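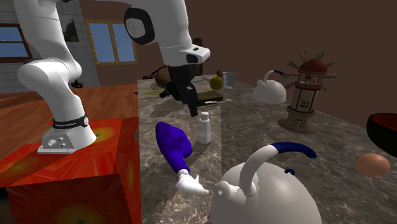 关于我们

Kirley 是一家为中小型厨房和备餐车间提供机械臂编程与仿真服务的公司,现有员工27人,分为仿真组、现场组和培训组。公司不生产机械臂,也不代理销售。客户自行采购设备,我们负责任务拆解、仿真验证、程序部署和岗位交接。

公司由 Satish Poduval 和 Sharon Minja 共同创立。Poduval 负责控制与运动规划,Minja 曾长期管理集体食堂的排班与采购,目前主管客户项目和培训。

工作方式

每个项目先在仿真环境中搭建台面。机械臂固定在台面一侧,夹爪从上方接近物体,台面上同时放置水壶、玻璃杯、碗、鸡蛋等形状和尺寸差别较大的物品。物品种类有意多于客户的实际需要,其中包括风车模型一类与厨房作业无关的东西,用于检验抓取程序在杂乱台面上的表现。

仿真阶段主要检查以下内容:
夹爪下降路径与周围物体的间距
透明物体和反光物体的识别
带提手容器的抓取点
目标物被部分遮挡时的处理顺序
急停之后的复位动作

物体模型库目前收录281个模型,由 Jabari Nzioka 维护。每个模型记录外形尺寸、质量、摩擦系数和允许夹持力。客户现场出现库中没有的器具时,由现场组测量后补录,补录完成前该器具不进入自动作业范围。

仿真通过后,程序以低速在现场试运行,期间操作员须在场。试运行的速度上限、作业区边界和停机条件写入交接文件,由双方签字。

岗位的变化

自动化首先改变的是工时分布。以 Zurncombe 备餐车间为例,项目实施前,车间有6名员工轮流承担器具归位和台面清理。机械臂接手其中的重复搬运之后,六个岗位全部保留,工作内容改为来料检查、异常处理和清洁验收。原来的夜班归位工序并入晚班,夜班取消。

这类调整也带来新的负担。操作员需要读懂报警代码,判断何时可以远程复位、何时必须断电进入作业区。部分员工反映,等待机械臂完成动作的时间难以利用,工作节奏比过去零碎。我们据此修改了任务队列的编排,将需要人工介入的步骤集中到固定时段。取消夜班使几名员工的津贴减少,该问题由车间与员工另行协商,最终按原标准补发至合同期满。

目前仍由人工完成的工作包括刀具收放、热液容器搬运、破损器具的清理,以及一切涉及过敏原分区的操作。

培训

培训课程共42学时,由 Wycliffe Bakilana 负责。前半部分在仿真软件中进行,学员自己摆放台面、修改抓取顺序、触发并排除故障;后半部分在客户现场完成。课程不要求编程基础。考核内容为独立完成一次停机、一次复位和一次新器具登记,未通过者可以补考,不限次数。

Magesa 学校食堂的首批学员中,有两人结业后转任设备协调员,负责本单位的模型补录和班前检查。

软件与数据

公司内部使用的任务编排工具名为 Andik,用于管理仿真版本、现场参数和停机记录。每次现场程序变更都对应一个仿真版本号,未经仿真的变更无法下发。停机记录按设备归档,不与员工个人绩效关联,这一条写入所有服务合同。

联系与参观

技术咨询由现场组组长 Emmanuel Sang 受理。来函请注明台面尺寸、机械臂型号、器具清单和现行班次安排。仿真演示每年六月和十一月对外开放,上午九点开始,需提前登记。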